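Care of Solid Surface Counters in Break Rooms and Shared Kitchens
Facilities Newsletter, Vandthorpe Business Park, 10/03/2026
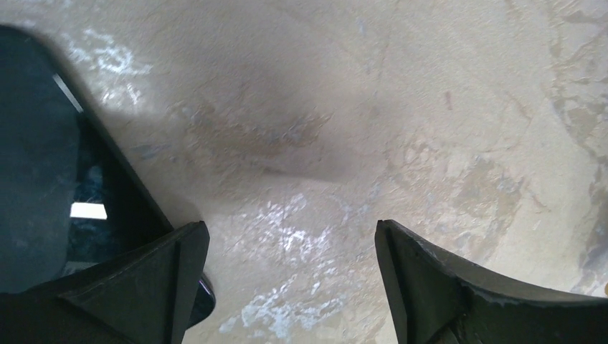
Mottled beige surface, close view.

Most of the shared kitchens at Vandthorpe were refitted in August with solid surface counters supplied by Stirkia. The older laminate tops remain in the Clonov building and will stay there until the lease on that building is renewed. The notes in this item apply to the new counters only. Laminate needs different treatment, and the sanding procedure given further down will ruin it.

Solid surface is a blend of acrylic resin and mineral filler, cast in sheets and joined with a color-matched adhesive. The color runs through the full thickness of the sheet. Light scratches can therefore be removed by abrasion without exposing a different layer. The material has no pores to speak of and does not need to be sealed. Tenants who have been applying stone sealer should stop. The sealer cannot soak in, so it dries on top as a streaky film that collects grease. Where a film has already formed, it usually comes off with warm water, dish soap and a white nylon pad, though two or three passes may be needed.

Routine cleaning

Wipe with a damp cloth and a mild detergent, then dry with a second cloth. Drying matters more than the choice of detergent. The supply water on this site is hard, with a reading of 300 parts per million at the last test, and drops left to dry on the counter leave a dull mineral haze. The haze is most obvious on the darker colors. On beige and gray patterns it tends to go unnoticed until it has built up around the faucet base, where it feels rough to the hand.

To remove haze, mix equal parts white vinegar and water, apply with a cloth, leave for 3 minutes and rinse. Do not mix vinegar with any product that contains bleach. Bleach itself may be used on food stains such as coffee, tea and tomato, diluted and rinsed off promptly. Drain cleaner, paint stripper and acetone must be kept off the counters altogether. Acetone softens the resin and leaves a whitened patch that can only be sanded out.

Heat

The sheet begins to mark at temperatures well below that of a pan taken straight from a burner. Use a trivet with rubber feet. Toaster ovens and electric kettles should stand clear of the seams, as repeated heating and cooling in one spot is the usual cause of a cracked joint. Two joints in the Su building have opened this way since the refit. Both have been filled under the supplier's warranty, and the toaster ovens have been moved to the end of the run. Boiling water poured into an attached sink is acceptable if the cold tap is running.

Scratches

Cutting directly on the counter is not covered by the warranty. Fine scratches from dishes and small appliances are expected and can be treated as follows. The work should be done by the facilities team or by a tenant's own maintenance contractor.

Clean and dry the area. Attach a 30 micron abrasive film to a random orbital sander and work over the scratch with light pressure, keeping the sander moving and overlapping each pass by half. Extend the sanding well past the scratch on all sides so that no dip forms. Wipe off the dust and check the surface at a low angle against a window or flashlight. Finish with a gray nonwoven pad to bring back the matte sheen. A gloss finish is not offered on this site because it shows wear quickly and takes much longer to restore.

Deep gouges and chips at the front edge need a filled repair. Do not attempt these with household epoxy, which yellows and has to be cut out again before the correct adhesive will hold.

Costs and requests

Stirkia's warranty covers faulty joints and manufacturing defects. Damage from heat, chemicals or cutting is charged to the tenant, with a ceiling of $1,000 per kitchen per lease year. Requests for repair go through the usual maintenance form. State the building and floor, and say whether the damage lies within a hand's width of a seam, since seam repairs are booked separately. Offcuts for color matching are held in the Clonov loading bay store and can be signed out by contractors.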